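3.2 Fold marks and the reading of storage history

The second group of objects in our survey consists of plain dyed cloths without pattern or border. The catalog of the Stirnard collection lists 104 of them, and for most the only information recorded is the color and the place of purchase. Pulham and Ititz are the two places which appear most often. We wanted to know if the way a cloth was stored can still be read from its creases, and if this reading agrees between two persons who work separately.

Each cloth was taken from its box in October and was left on a flat surface for four hours before the first reading. We did not press or steam any piece. The creases were then divided into sharp folds, soft folds and irregular crumpling, following the Satti scale with a small change in the last class.

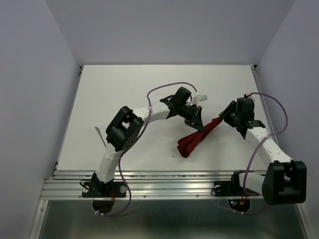
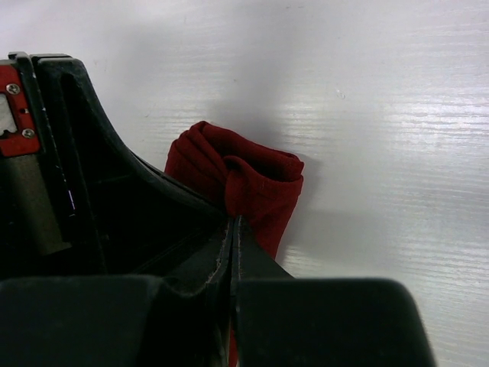
Figure 4. Dark red cloth on a white tabletop (first picture) and a close view with a red bracket at the upper left (second picture).

Irregular crumpling was the most difficult class for both readers. A sharp fold has a direction and can be drawn on paper as a line, but crumpling has many short directions and the readers did not agree where one crease stops and the next begins. In a case such as the dark red cloth in Figure 4, which is bunched into a heap at one end, we recorded the heap as one area and did not try to draw its inner creases. The same rule was applied to all pieces of the group.

In total 1378 creases were drawn by the first reader. The second reader drew fewer, and the difference comes almost completely from the soft folds. For sharp folds the agreement was good, also in the older cloths, where the dye is often paler along the line.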